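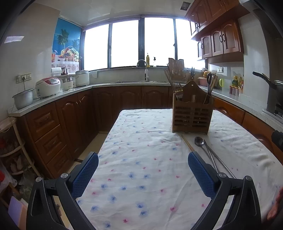 Chopsticks

Chopsticks are pairs of equal-length sticks used for picking up food, and they have been the main eating tool across much of East Asia for a very long time. I've been keeping this entry going on my own little food encyclopedia since June, and it keeps growing on me (my notes file is up to 1,171 lines, help!).

Origins

The oldest ones we know of come from China, and they were most likely cooking tools first. Long sticks are great for reaching into a deep pot, as anybody who has fished noodles out of boiling water with a fork can tell you. Eating with them at the table came later, and spoons held on as the polite way to eat grain for centuries. From China the habit spread to Korea, Japan and Vietnam, and each place made it its own.

Regional styles

Chinese chopsticks tend to be long and fairly thick, with blunt ends, which suits a table where everybody reaches for shared dishes. Japanese ones are usually shorter and come to a fine point - lovely for picking bones out of fish. Korean chopsticks are often metal and a bit flat, and they're set out with a long-handled spoon for the rice and soup. I find the metal ones slippery and I have dropped more than my share of tofu! My friend I-hsuan Cheng, who grew up using bamboo, says I grip too hard and should let the top stick do the moving. 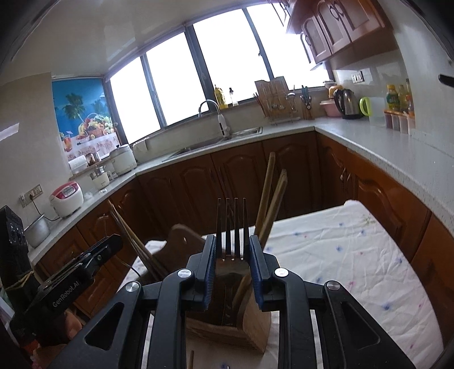 Cooking chopsticks are a whole other thing, and I wish I'd bought some sooner. The Japanese word is saibashi, and they're a good deal longer than the eating kind, so your fingers stay well back from the heat. Many pairs are tied together at the top with a bit of string. I use mine for scrambled eggs, frying, and turning bacon (not very traditional, but wow, it works).

Table manners

Two rules come up again and again. Don't stand your chopsticks upright in a bowl of rice, as it looks like incense at a funeral, and in Japan don't pass food from one pair to another, which echoes a funeral custom too. Pointing with them is rude pretty much everywhere.

Care

Wash bamboo and plain wood by hand and let them dry all the way before they go in a drawer. Lacquered pairs don't like long soaks. Pranab Siddiqui wrote in to ask about oiling, and a thin wipe of food-safe mineral oil on bare wood is fine now and then.

See also: Spoon, Fork, Chopstick rest

Last updated December 8, 2021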